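Tresent Work Table, white top
Item no. 1701
Maker: Woltenik

The Tresent is a plain table for the workshop, the packing corner or the hobby room. The top is matte white, so a small screw or a dropped washer is easy to find again. A thin black band goes along the edge.

Cleaning: wipe with a soft cloth and a little dish soap. Please do not use scouring powder, it makes the surface shiny in spots.

Height: 81 cm
Warranty: 3 years on the top and the edge band
Delivery: to your door, legs packed separately

Replacement edge band can be ordered by the meter from June. Write the item number in your message, please. 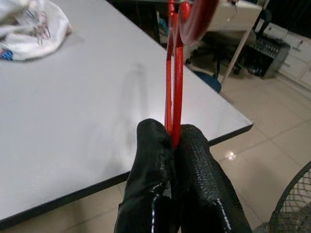 Pistach, October 6, 2026

White top with black edge band, with a red hand tool and a plastic bag. The table is in stock again. For questions on larger orders, please ask for Natalie Mapplebeck at our sales desk.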